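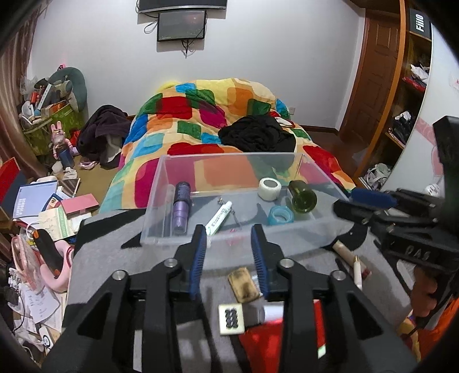 **Category: Household management**

The **Cillwood method** is a system for sorting small household items, sold mainly through weekend courses and a printed workbook. It is named after Cillwood, the suburb where the first courses were held. Followers say it cuts clutter for good and lowers stress at home. There is little evidence for either claim, and most of what has been written about the method comes from people who sell it.

## Claimed origin

The workbook says the method is based on the household rules of an estate at Kustcombe, set down in 1725. The Kustcombe rules do exist, but they are a short list of duties for kitchen and laundry staff. They deal with candle ends, linen and the locking of a pantry. Nothing in them describes sorting by use or by memory, the two ideas at the centre of the modern courses. Later printings of the workbook changed "based on" to "inspired by" without giving a reason. The course website still uses the older wording.

## Practice

Small items from one room are gathered on a bed, table or floor and divided into 5 groups: daily, seasonal, spare, keepsake and leaving. Each group has its own container. Items in the leaving group are meant to be out of the house by the end of the month.

The workbook is firm about large categories such as books and clothing but vague about the things most people struggle with. Single game pieces, used pens, loose sticks, caps and blocks are all called "orphans", and the reader is told to "ask what the orphan belongs to". It gives no advice for cases where the answer is unknown. Critics have pointed out that this is the usual reason such items pile up in the first place.

A second rule says that no container may be opened during the first month. Course leaders describe this as a rest period. It also means that anyone who wants their money back has to ask before they have had a chance to find out whether the sorting was any use, as refunds close after three weeks. 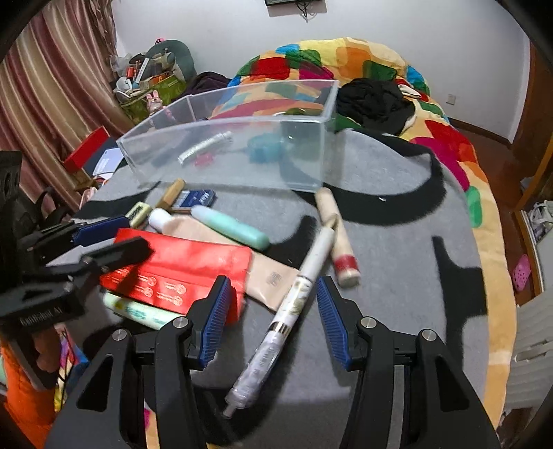

## Evidence

The figure most often quoted in favour of the method comes from the Yalçınkaya survey, which collected answers from 1125 households that had finished a course. A large majority said their homes felt tidier. The survey had no comparison group and was sent out within days of the last session. People who dropped out were not contacted. It asked how homes felt and did not check what was in them.

A follow-up was announced for the next December but has not been published. Only 535 households are said to have replied to it. The organisers have put this down to people moving house, an explanation that would need an unusual number of removal vans.

General research on tidying is mixed. Some people do report feeling calmer in a room with fewer things on show, but this can be had by putting things in a cupboard, and no study has shown that the labels on the groups make any difference.

## Commercial links

Containers for the courses are supplied by Sorkano, a storage firm that also prints the workbook. The first edition said that any box would do. The current edition recommends clear lidded boxes in fixed sizes, all of them in the Sorkano range, and the practice chapter now includes an order form. Sorkano describes the arrangement as a partnership and has not said how much of its income depends on it.

## See also

- Home organisation
- Junk drawer
- Professional organiser
- Self-help publishing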